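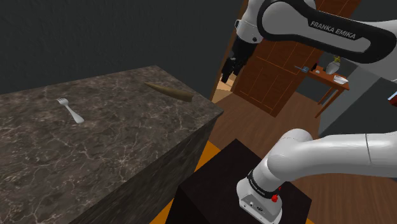
Teaching a robot arm to pick things up in a simulator

The group behind the Kero project works on the second floor, above a bicycle shop, and most of its robots do not exist. They live in a simulator called Verkska, where an arm can practise on a counter in a rendered room as long as the computers are free. I spent an afternoon with the lead researcher, who asked that the work be discussed under the name of the project and not under her own.

I began with the question that I think most readers would ask: why not use a real arm from the start?

"We have one, and it is a very good arm," she said. "But it can do one thing at a time, and someone must stand next to it and put the objects back. In simulation I can change the wall, the floor, the stone of the counter, and start again. The arm does not get tired, and I do not get tired either, because I am at home asleep."

The changing of walls and floors is a large part of the method. Each time a trial begins, Verkska picks new surfaces and new small objects from a library. The policy (this is the word they use for the program that decides how the arm moves) sees only the camera views and the joint positions. It is never told where an object lies. The hope is that a policy which has met many kitchens will not be confused by one more.

"People look at our rooms and they say, this orange floor is ugly," she told me. "Yes, it is ugly. I did not choose it. If we chose only nice rooms, the robot would learn our taste."

The result which the group presented this May concerns long objects with a bend or a taper. In their earlier tests the arm did well with boxes and cups but often failed with shapes like a banana or a carrot. The older policy aimed for the middle of the object each time. With a curved shape this can mean that the fingers close on a part which rolls away.

The new method, called Jurkero, lets the policy compare several grasps before it moves. It may decide to take an object by one end and let the rest hang down.

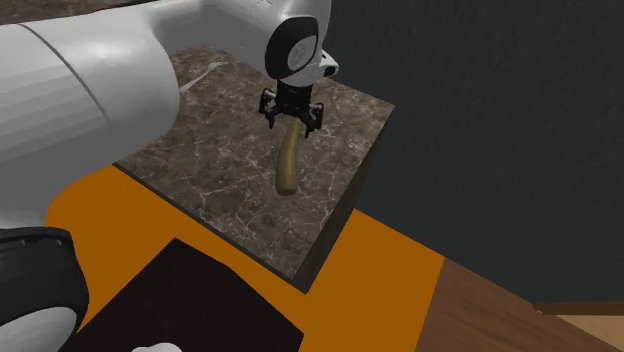
"For a long time I thought an end grasp was a mistake," she said. "I wanted to punish it in the training. My colleague told me to wait and look at the numbers first, and he was right."

The numbers are simple to report. The group ran 100 trials with the older policy and 100 with Jurkero, in rooms that neither had met in training. Failures with curved objects fell to nearly half. Flat objects were another matter. A fork on a stone top remains difficult, as there is little height for the fingers to hold, and here the new method brought no gain at all.

She did not try to hide this. "The fork is our shame," she said, and laughed. "We have 3 ideas for it. Two of them I do not believe in."

I asked how much of this will survive on the real machine. She was careful with her answer. Contact is the weak point of every simulator, she explained, and friction between a finger and a soft skin is hard to copy. In Verkska a banana is a stiff body and cannot be bruised. The first tests on the real arm will use 10 objects from a normal shop, and she expects the score to be lower than on the screen.

The code is planned to be shared with a partner laboratory, Kanaujia, which will repeat the trials with its own library of rooms. For her this matters more than a high score. "If they get the same result with their walls and their tables, then I will start to believe it," she said.

Before I left, she started one more batch for the night and wrote its settings in a paper notebook. She has kept such notebooks since she was a student — the files get lost, she said, and the notebook has so far always been on the desk.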